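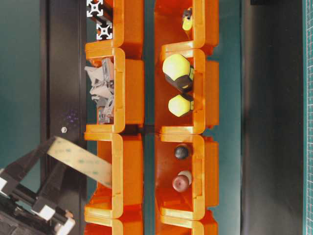
2 Aug 2021

Back at the bench after the long weekend and straight into the glue tests. The wall-clock project for Jurham is stuck on one thing, the dial keeps lifting off its backing when the room warms up, and I promised Rocío Carrasco I'd have a favorite adhesive by the end of the week. No pressure!

Started with the coupons I laid up in January (the ones Itziar labeled in pencil, bless her, because every marker label has rubbed off). Seventeen of them survived the move from Bundadby. I hung each one off the rail with the small weights and went to make coffee.

Drosumier contact cement: still the strongest, still stinks. Three coupons let go, all at the corner where I'd rushed the sanding, so I'm blaming me and keeping the glue on the list.

Hide glue: lovely to work with, hopeless near the radiator. Moving on. 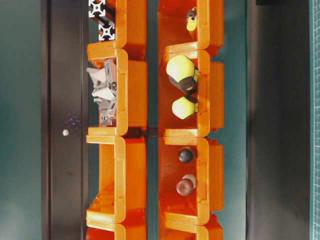 Tape coupons

I was a snob about tape for years and I'm coming around. Foam takes up the little hollows in the backing, and you don't have to clamp anything overnight. The catch is creep. A dial that sags a hair over a summer is a dial that rubs the minute hand, and Jurham will notice (they noticed last time).

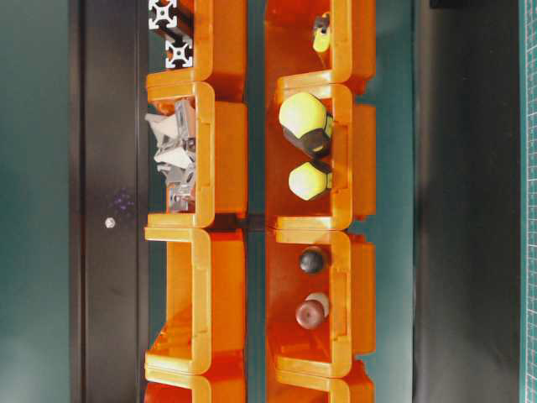
So the plan is a long hang, full dial weight, in the warm cupboard at 66 percent humidity, and I'll measure the slip with the dial gauge every morning. Itziar Requena thinks the backing needs a coat of shellac first or the tape is just gripping dust. She's probably right, she usually is about finishes, so half the set gets shellac and half stays bare.

Also need to ask Rivas what they want for a batch of blank dials. Last quote was 3,000 for the lot, and that was before anybody mentioned drilling.

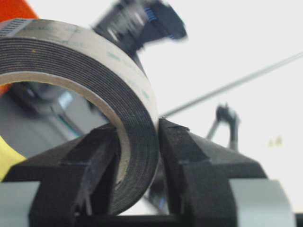
If the bare ones slip and the shellac ones hold, I'll write it up properly for Rocío. If they all slip it's back to contact cement with the windows open. Gauge needs a new battery before tomorrow, and the cupboard door still doesn't latch, so tie it shut!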